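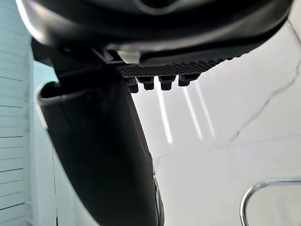 A finely textured black surface beneath a smooth, softly reflecting curve.

FOR IMMEDIATE RELEASE

Prumar opens wallpaper and paint studio in Fultholm

New home for the Pladeo collection welcomes visitors from October

FULTHOLM: Interior design practice Prumar is delighted to announce the opening of its first wallpaper and paint studio, on the ground floor of the former Theodorakopoulos drapery shop in the centre of Fultholm. The studio opens to the public in October and will be the permanent home of Pladeo, Prumar's own collection of printed wallpapers and matching wall paints.

Until now, clients have seen Pladeo papers as small cuttings posted out in an envelope, or on the dining table during a home visit. At the new studio every one of the 21 designs hangs as a full drop from picture rail to skirting board, so visitors can stand back and see how the pattern repeats, where the eye goes, and how a large leaf or a narrow stripe behaves over a whole wall. We have wanted to do this for years!

The collection

Pladeo is printed on a paste-the-wall base and comes in rolls of the usual width. The designs fall into small families, so that a bold paper in a hallway can lead on to a quieter one in the next room without the two quarrelling. There are trailing plants, ticking stripes, a block-print star that has been a great favourite with clients this year, and a group of plain textured effects for people who love the feel of a papered room but don't want a pattern.

Alongside the papers are 40 paint colours, mixed to go with them. Each paper carries a short list of its paint partners on the back of the sample: one for the woodwork, one for the ceiling and usually a braver one for a door or the inside of a cupboard. The paints come in flat matt and in a tougher eggshell for kitchens, bathrooms and anywhere that small hands are likely to travel along the wall.

Five of the wallpapers are new and will be shown for the first time at the opening. They were drawn over the winter from scraps of old shelf lining found in the Theodorakopoulos shop when the back fittings came out, and the colours have been kept close to the originals: a soft brick red, a milky green, a mustard, a washed-out navy and a lovely warm grey. The patterns themselves have been redrawn at a larger size, as the old ones were made to be seen at the bottom of a drawer.

Inside the studio

The shop had stood empty for 19 years. Prumar has kept the long cutting counter, the brass measure set into its front edge and the high shelves behind it, which now hold the rolls. The front windows face north, and the light there is steady through the day and very good for looking at colour. A second, smaller room at the back has no window at all and is fitted with warm lamps, so that visitors can carry a sample through and see it as it will look on a winter evening. Plenty of paint choices are made in a bright kitchen at noon and then lived with mostly after dark, and we think this little room may turn out to be the most useful part of the whole place.

There is a large table for spreading things out. Visitors are very welcome to bring a cushion, a curtain, a floor tile, a cupboard door or whatever else has to stay in the room, and to take as long as they like over it.

"We are thrilled to have found this building," said a spokesperson for Prumar. "It was a shop where people came to handle cloth and talk about their houses, and we would love it to be that sort of place again. You don't need a finished plan to come in. Half a plan is fine, and so is a photograph on your phone and a vague dislike of your landing."

Advice and bookings

Staff will be on hand during opening hours to help with matching, measuring up and working out how many rolls a room needs, and there is no charge for any of this. Longer sessions with a Prumar designer can be booked for the early evening, after the shop has closed, and cover a single room or a whole floor. Clients who book one leave with a written scheme, large painted sample cards and a list of quantities they can hand straight to a decorator.

Paper samples may be taken home and pinned up. Prumar suggests moving them from wall to wall over several days, including the darkest corner, and looking at them from the doorway as well as close to.

A short programme of evening workshops begins in November. The first will be on hanging your own wallpaper, with practice on a proper papering board and a mock corner, complete with light switch and a very awkward window recess. Later evenings will cover painting old furniture, choosing whites, and papering a ceiling with a friend (and staying friends). Tools and paste are provided, and places can be booked at the counter.

Getting there

The studio is next to the covered market in Fultholm, with step-free entry from the side lane and cycle stands outside. The cutting counter has a lowered section at the near end. Well-behaved dogs are welcome in the front room.

About Prumar

Prumar is an independent interior design practice working on homes, small hotels and guest houses in and near Fultholm. It designs and sells the Pladeo collection of wallpapers and paints.

Notes for editors

Pattern samples and paint cards are available on request from the Prumar press desk. Members of the press are invited to look round the studio before it opens, and visits can be arranged for any morning from 10am.

ENDS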